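Progress report to the Lorent Fund: Who Owns the High Street?
September 8, 2022

Dear Piret Mockus,

You asked for a page, so I have taken out the adjectives.

The project looks at whether large firms keep the promises they make when they want planning permission. Since February, Tarmo Ozoliņš and I have read 2180 pledges made by companies in Skundorora. Most concern jobs. A surprising number concern benches.

We have managed to trace 91 pledges to a clear outcome. Of those, 62 were kept, if one is generous about what counts as a bench. Grarnoda, the retail group, has been helpful throughout and has sent us its sustainability brochure four times.
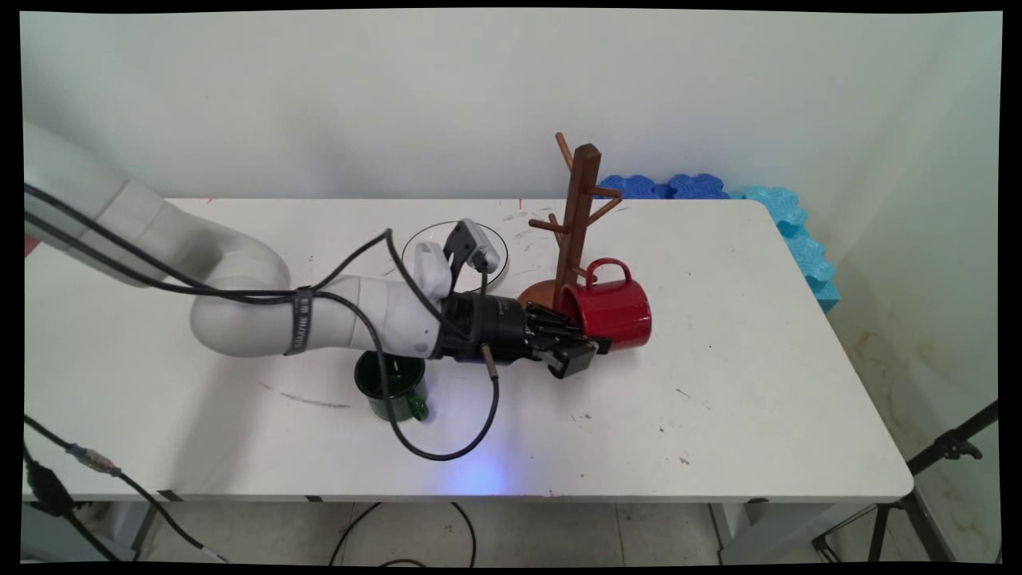

Why have so few of the pledges been traced?
Most were worded so that no date, place or amount could be pinned to them. "We aim to be a good neighbour" takes up a whole page in one file and can't be checked by anyone, neighbours included.

Indrek Lepik has finished the interviews with former councillors, who remember the ribbon-cuttings in great detail and the contracts less so. Birutė Jõgi is drafting the chapter on tax breaks. It is late — my fault, as I kept sending her more tax breaks.

The printer's quote for 1000 copies came in under budget. We would like to move what is left over to legal reading, having now received our first letter from a company solicitor. It was very polite and ran to nine pages.

The draft goes to Dambrauskienė Press once the tax chapter is in. Please let me know whether the transfer needs a form.

Rimantas Jankauskaitė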